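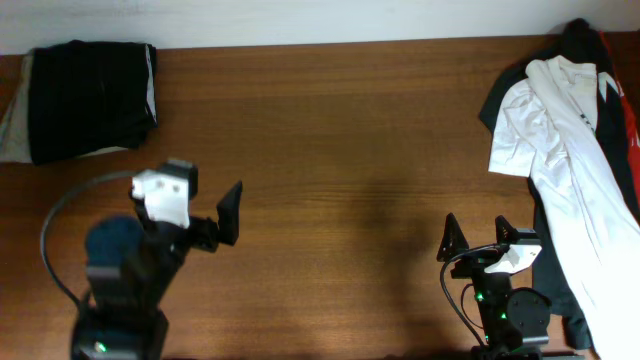

Notas para la charla: ropa de segunda mano, qué pasa después del contenedor
Ponente: Sosina Lemma
Duración prevista: 25 minutos más preguntas

1. Entrada
Saludar y dar las gracias a la asociación de vecinos. Presentarme en dos frases: trabajo en Surkano desde la apertura de la tienda y antes cosía arreglos en casa.
Preguntar a la sala quién ha donado ropa este año. Esperar a que levanten la mano, sin prisa. Preguntar después quién sabe adónde fue a parar. De ahí sale la charla.

2. De dónde viene lo que recibimos
En la última campaña entraron 1692 prendas. Decir la cifra despacio y dejarla en la pizarra.
De ellas, 566 se vendieron en la tienda y 317 fueron a entrega directa, con vale. El resto se repartió entre almacén, trapo industrial y reciclaje de fibra.
Si preguntan por el reciclaje: la mezcla de algodón y elastano es difícil de separar. No entrar en química, remitir a la hoja que dejo en la entrada.
Los pantalones cortos y los de color caqui llegan casi todos en otoño, cuando la gente vacía el armario de verano, y nosotros los necesitamos en mayo. Hay que guardarlos doblados seis meses y eso ocupa estantería.
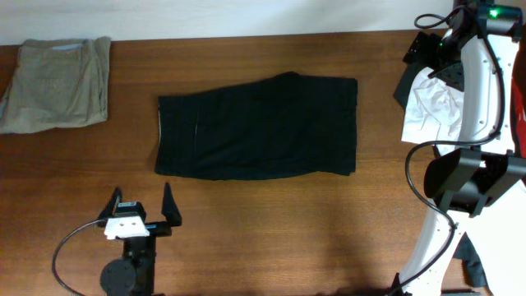 3. Cómo clasificamos
Primera mesa: se mira si está limpia. Lo sucio se aparta, no lavamos para terceros.
Segunda mesa: costuras, cremalleras, botones, entrepierna. La entrepierna es donde más pantalones se quedan.
Tercera mesa: talla y doblado. La talla de la etiqueta no sirve de mucho en ropa muy lavada, así que medimos la cintura en plano.
Contar aquí lo de Gemechu Beyene, que empezó doblando a su manera y acabó cambiando la manera de todos. Antes doblábamos en cuatro y los montones se caían. Ahora se dobla a lo largo y luego en tres, con la cintura hacia fuera, y se puede sacar una prenda

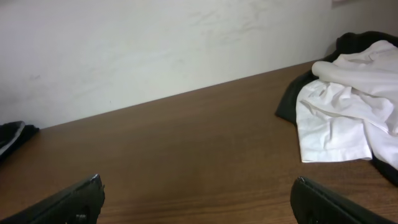 sin deshacer el montón. Hacer la demostración con el pantalón que llevo en la bolsa. Si la mesa de la sala es baja, hacerlo en el aire.
La ropa negra se revisa junto a la ventana - con luz de techo no se ven ni las manchas ni el desgaste.

4. Lo que pedimos a quien dona
Bolsas cerradas y no muy llenas. Zapatos atados por parejas. Nada húmedo, una sola prenda mojada estropea la bolsa entera.
Los calcetines sueltos, no. Se van a reír, seguir adelante.
Un botón que falta no es problema. Una cremallera rota sí, cambiarla cuesta más que el precio de venta.
Recordar que el contenedor de la calle Tufa no es nuestro. Hay confusión con eso y nos llegan quejas que no podemos resolver.

5. Precios
Explicar por qué no regalamos todo. El alquiler del local se paga con la tienda y las entregas con vale dependen de que el local siga abierto.
En la tienda de Tadura se probó el precio libre y se dejó a los pocos meses. Allí 94 prendas salieron en un solo día sin pasar por caja. Contarlo sin tono de reproche.

6. Lectura
Leer entera la carta del grupo de Stakudham, que trabaja con el mismo sistema. Beber agua antes. Vocalizar los nombres.

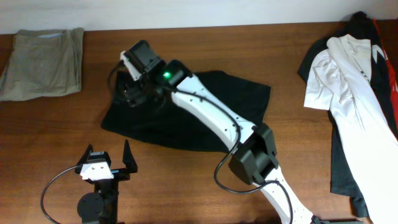 Stakudham, 23 de febrero de 2020

Estimados compañeros: hemos terminado el inventario de invierno y nos sobran abrigos de niño. Si os faltan, podemos enviarlos en abril, cuando tengamos furgoneta. A cambio nos vendrían bien pantalones de adulto, tallas medianas, y sábanas de cama individual. También querríamos saber cómo guardáis la ropa fuera de temporada, porque nuestro almacén tiene humedad en la pared del fondo y hemos perdido varias cajas.

(Fin de la carta. Pausa.)
Contar que aceptamos el cambio y que la respuesta sobre la humedad fue sencilla: cajas de plástico, separadas de la pared y nunca directamente en el suelo.
Abrir preguntas. Dejar los folletos con el horario en la mesa de la salida.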